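# Learning by the Handful

*In a second-floor laboratory, a student project asks what a machine can learn from a patient pair of human hands.*

The afternoon session of the Korkier Project begins at 3:15, when the last lecture of the day has let out and the laboratory tables have been wiped down. Students sign the log, collect a hand-held gripper from the cabinet, and check that its fingers close evenly. By half past three the room is quiet, apart from the click of plastic and an occasional request for more table space.

The project is now in its second year at the Tollumano Institute, where it is offered as an elective in the engineering program and as an open club for students from other departments. Enrollment this term stands at 47. Its subject is the handling of small, light, and flexible objects, a task that most people manage without thought and that robots still perform poorly. Students carry out each task themselves, holding a gripper of the same general shape a robot would use. The recordings of their work are then used to train a control program.

"A steel block is a very polite object," said Urmila Srivastava, the faculty member who founded the course. "It stays where you put it. A ribbon has its own opinion, and that opinion changes when you pick it up an inch higher."

Ms. Srivastava came to teaching after a decade in packaging machinery, and the influence of that career is plain in the syllabus. The first three weeks are given over to rigid parts, such as pegs and blocks. Strips, sleeves, and loose wrappers follow. In the final weeks, students sort mixed materials into divided trays, working at a pace they choose and are then expected to keep.

Each student is asked to complete 30 accepted demonstrations of every assigned task. A demonstration is rejected if the item is dropped, if the gripper leaves the work area, or if the student steadies the item with a free hand. The last of these is by far the most common fault. Kornél Szénási, a third-year student in mechanical engineering, lost most of an afternoon to it during his first term.

"You don't notice your left hand at all," he said. "Then you watch the recording, and there it is, helping."

At the close of last term the project held 1,282 accepted demonstrations. The students maintain the collection themselves, and a rotating group of 8 reviews new material before it is added. Ilona Vörös, who leads the review group this year, studies linguistics and joined through the club. She has rewritten the labeling guide twice. The present version devotes a full page to the difference between "place" and "release," which earlier students had used interchangeably and which the control program treated, with some consistency, as the same instruction.

The work is less orderly than the guide suggests. Grippers fall out of adjustment. Two students may perform the same task in such different ways that the program learns neither approach well. During the winter term, Ákos Jakab proposed that everyone adopt a single standard motion for lifting flexible strips: a low pinch, a short pause, and a straight lift. The proposal was debated for two full sessions and adopted for half of the tasks. The other half were left open so that the results could be compared. Early trials favored the standard motion for short strips. For long ones, the results were mixed, and the comparison continues.

Mr. Jakab remains in favor of his method. "I would like to win the argument," he said, "but I would also like to graduate."

In December the project sent its first team to the Nurero Student Handling Meet, a regional competition in which robots trained by students must sort a set of materials not disclosed until the morning of the event. The Tollumano team placed fifth. Its robot performed well with cards and tubing and poorly with a crinkled film that clung to the gripper. The Güler Prize, given for the clearest written account of a failure, went to the team for its report on the film.

Denise Mellor, who directs undergraduate programs at the Institute, regards the prize as a fair reflection of what the course teaches. She noted that requests to join now exceed the available places and that a morning section will be added next year. The Institute has also agreed to set aside a permanent room for the project, with storage for materials and a separate area for review.

The current term is devoted to strips and trays. Students will complete their demonstrations before the spring recess, and trials of the newly trained program will begin when they return. 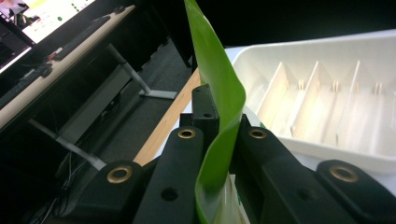 *A green strip held upright between the fingers of a hand-held gripper, with a divided white tray to the right.*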